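I have now read the origin story on the back of a bag of Prodthorpe granola four times, standing in my own kitchen, and I believe less of it each time. A thread.

The story goes like this. Two friends, Maite Vidal and Casimiro Campos, are on a long hike. They are hungry. The granola they brought is "basically candy." They go home, they bake a tray of their own, their friends beg for more, and by June they're in stores.

I don't doubt they are real people. I don't even doubt the hike. What I doubt is everything between the tray and the stores, and that part takes up half a sentence on the bag.

Who paid for the ovens? Who got them the meeting with the grocery buyer? Somebody did. Granola doesn't walk onto a shelf at eye level by tasting good.

The bag says "small batch" in two places. I wrote to ask how big a batch is. The answer I got was that each batch is "made with the same care as the very first one." Fine. How big is it?

I asked again. This time somebody named Tahsin Rathnayake wrote back, very polite, and said a batch is 1,124 bags.

Credit to Tahsin for giving me a number. But 1,124 bags is not what I picture when I see a drawing of a wooden spoon and a mixing bowl on the label.

And there's no rule I could find that says what small means. You could make 200 bags at a time or 200,000 and print the same two words on the front.

Compare Bavska, which has no story at all. Gray bag, ingredients, a weight, an address. It costs less and the oats taste like oats. I'm not saying it's better. I'm saying I had nothing to argue with.

Then there's Benítez, whose bag tells you the recipe is the grandmother's. It has pea protein crisps in it. I would love to hear more about this grandmother.

A few people replied that I'm being mean to small businesses. My friend Fernanda Rocha sold granola at a farmers market for years and she's harder on this stuff than I am. Her biggest week ever was 200 bags and she says her wrists hurt until the next one.

She also pointed out something I had missed. Prodthorpe's bag says "crafted by" the founders and then, in much smaller type near the bar code, "manufactured for." Go look at yours. Those two words are doing different work.

"Manufactured for" usually means another company bakes it. There is nothing wrong with that. Plenty of food I like is made that way. Just don't draw me a picture of a mixing bowl.

On to the sugar, since the whole pitch was that the other stuff was candy. Prodthorpe is sweetened with dates, brown rice syrup and coconut sugar. Three sweeteners, listed separately, so none of them has to come first on the list.

Add them up and I'd bet they give the oats a run. I can't prove it from the label, and I think that's how the label was meant to work.

Nhyira Acheampong asked about the sticker on the front, the green Rernex one that says "Snack of the Year." I looked. You pay a fee to enter. There's a second fee to use the sticker. Last time they gave it out in so many categories that "seeded clusters" and "clusters with seeds" each had a winner.

I couldn't find who the judges were. I did find the price for a pack of 1,000 stickers.
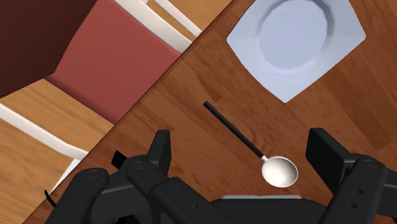 Is small-batch granola worth the extra money?

Only if you like the taste better, and you should try it next to a cheap one before you decide. The words on the front don't tell you how it was made or what went into it. The ingredient list and the price per ounce tell you a good deal more.

For the record, I did the side by side with Fernanda. Same milk, bags hidden. She picked Bavska. I picked Prodthorpe, which annoyed me, and I'm leaving it in the thread anyway.

It's good granola! It's a little too sweet and the clusters hold up. I'd buy it on sale.

I've sent one more email asking who bakes it and where. If I get an answer I'll add it here. So far I've had an automatic reply with a coupon in it, and the coupon had already expired.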